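README: presupuesto y compras, pinzas de mano Tambunan

Hola, soy Daiane Batista y llevo las cuentas de esta parte del proyecto. Las notas técnicas las escribe Gervásio; aquí va lo que costó, lo que falta y lo que pienso pedir para la próxima ronda. Última revisión: 12 de agosto.

Empezamos con 2 pinzas compradas a Jekport, a 612 euros cada una sin portes. ¡Sin portes, ojo! La primera vez se me pasó y tuve que rehacer la hoja entera. El trabajo que tienen que aguantar es ropa sobre cama, en dormitorios normales, y con eso en mente hay que leer todo lo demás.

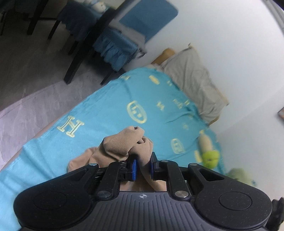
Agarre de una prenda pequeña de color tostado, dedos cerrados.

Lo que más me preocupa son los recambios. Las almohadillas azules de los dedos las presupuesto como consumible (Dirceu quería meterlas en "reparaciones", pero así nunca hay dinero cuando toca). He puesto 6 juegos y, si sobran, pues pasan a la ronda siguiente y tan contentos. La tornillería la dejo fuera, que Tureck la manda con el pedido grande.
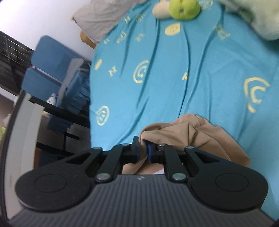 También pedí precio a Firier para tener con qué comparar. Salía más barato por unidad, pero el pedido mínimo era de 20 y no tenemos ni gente ni estanterías para tanto cacharro. Ojārs insiste en que lo compartamos con otro grupo; si alguien se anima, que me escriba antes de que cierre el pedido y lo hablamos.

Otra partida que siempre olvidamos: el textil. Ropa, sábanas, mantas, algún peluche. Es calderilla al lado de las pinzas, pero sin línea propia acaba saliendo del bolsillo de quien graba, y eso ya pasó en abril con Ye-seo (ya está reembolsado, perdón otra vez).
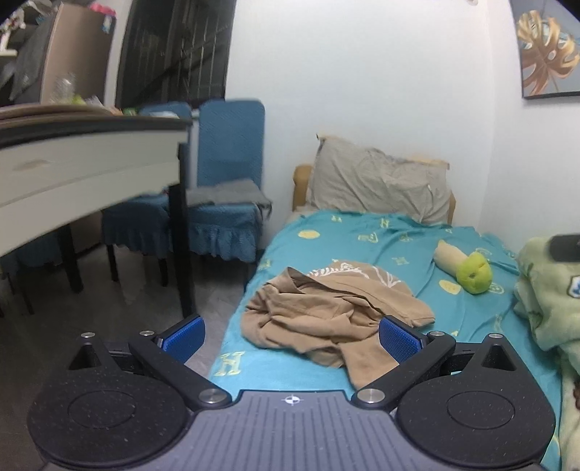

Pinza abierta junto a la ropa, con la cama y la mesa del dormitorio al fondo.

Pendiente:
Confirmar portes con Jekport.
Cerrar la cantidad de almohadillas.
Abrir la línea de textil en la hoja común.

Los tickets, a mi carpeta y con el nombre de quien pagó.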